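Small claims ruling in the Irnodow Hall case - does it mean anything for the rest of us?

marlow_78
Posted September 20, 2021

The judge threw out the suit against the Irnodow Hall association this morning. For those who haven't followed it, the parish council sued the association for holding prayer meetings in a building leased for "educational and social use." The council wanted the lease ended and 2,000 in back fees. The judge said the lease never defined either word and that the council had known about the meetings since March and kept taking the rent.

Our group has almost the same lease on the other side of town, so I'm trying to work out if we are safe now.

pell.k
I wouldn't rely on it. It's a lower court and it doesn't bind anyone else. The part about taking the rent is specific to them. Did your landlord know what you use the rooms for?

marlow_78
They knew. It's on the notice board, and the Ustis office gets our schedule every quarter.

Tresham Road
Then you're in a better position than Irnodow was. Their schedule said "community evening" for most of it. That was what the council's lawyer kept going back to.

I disagree with pell.k on one thing though. It's not binding but a judge in the same district will read it. Karagiannis got quoted in two later cases and that was a lower court too.

pell.k
Karagiannis got quoted for the costs question. It had nothing to do with freedom of religion.

Tresham Road
Costs and the definition of "social use," both. Page 8 of the judgment.

pell.k
OK, I looked again and you're right about page 8. I still say it's one paragraph and the judge didn't need it to reach the result.

dperic
I was in the room for the second hearing. The religion argument hardly came up. Their side opened with it, the judge asked two questions, and after that it was all about the lease and who had signed what. People are posting it as a big win for religious liberty and I think they will be disappointed when they read it.

We had our own version of this with Disier, who manage our building. They wrote to say that the children's hour counted as religious instruction and we needed a different permit, 400 a year. The children's hour is an hour of games and stories run by parents from three congregations and some from none. We asked them to show us the rule. It took them until the next rent date to answer, and the answer was that there wasn't one.
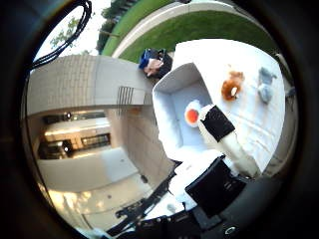 Damir Perić is right that the judge wasn't interested in the religion side, but I don't see why that should disappoint anyone. If a group can keep its rooms on plain contract grounds then it keeps its rooms. I'd take that over a long speech about rights and an appeal that costs more than the hall.

marlow_78
Is there going to be an appeal?

dperic
The council has to vote on it. I heard about 500 people signed the petition asking them to drop it.

pell.k
A petition won't decide it. Their insurer will.

marlow_78
I'll write to Ustis this week and ask them to confirm our use in writing. If they refuse I'll post the reply.

Tresham Road
Attach the schedules when you write - all of them, with dates. And don't ask for permission, ask them to confirm what they already know.

Recent topics
Irnodow Hall judgment, full text
Religious holidays and shift work - what can an employer ask?
School board drops opening prayer
Permit fees for outdoor processions
Can a landlord ban a house group?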